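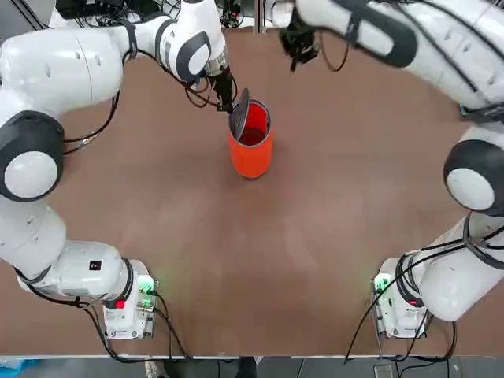 How often does a two-arm cell like ours need its grippers checked? We settled on a full check after every 700 grasps on either arm, with a shorter look at the fingers at the start of each session.

4.2 Setup and upkeep of the Nunetville cell

The cell has two white arms on opposite sides of a brown table, each fitted with a black gripper (Figure 3). When we first put it together in December we gave a great deal of thought to the arms and rather little to the cables, and we paid for that in lost afternoons. A cable that hangs nicely with the arm at rest can pull tight once the wrist is turned over the table, so we now route every cable with the arm held at its farthest reach and only then fasten it down.

Figure 3. The Nunetville cell during the lid task. The left gripper holds the dark gray lid of the container open while the right gripper is empty.

The lid task turned out to be a very good teacher. Holding a hinged lid by its edge leaves little room for error, and any play in the fingers shows up there long before it spoils an ordinary pick. Eduardo Caldeira, who looked after the cell for most of the study, started writing down every slip along with the grasp number, and his notebook (a treasure, and we are grateful for it!) became the basis of the schedule we describe in this section. Over 1,523 logged grasps he recorded 11 slips, and 6 of those were traced to finger screws that had worked a little loose.
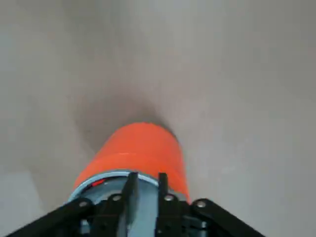 The remaining slips had more to do with the finger faces, which pick up a fine film from handling smooth containers. We wipe them with a dry cloth before each session and leave solvents for the full check, when the fingers come off anyway. At that point we also tighten the bracket bolts in a crossing order, going back over them a second time, and then close the gripper on a gauge block to reset its zero. Celeste Sequeira wrote the short Viller script that walks the operator through these steps – it will not release the arm until the zero has been saved.

The wrist cameras need their own small share of attention. After any work on a gripper we rerun the hand-eye calibration on that side, even when the camera has not been touched, and compare the result with the last stored file. We kept the calibration from 13 March 2021 as our reference for both arms. The same routine was later carried over to the Starnley cell with a different bracket, and the changes it needed there are listed with the Carvalho mounting notes in Appendix B.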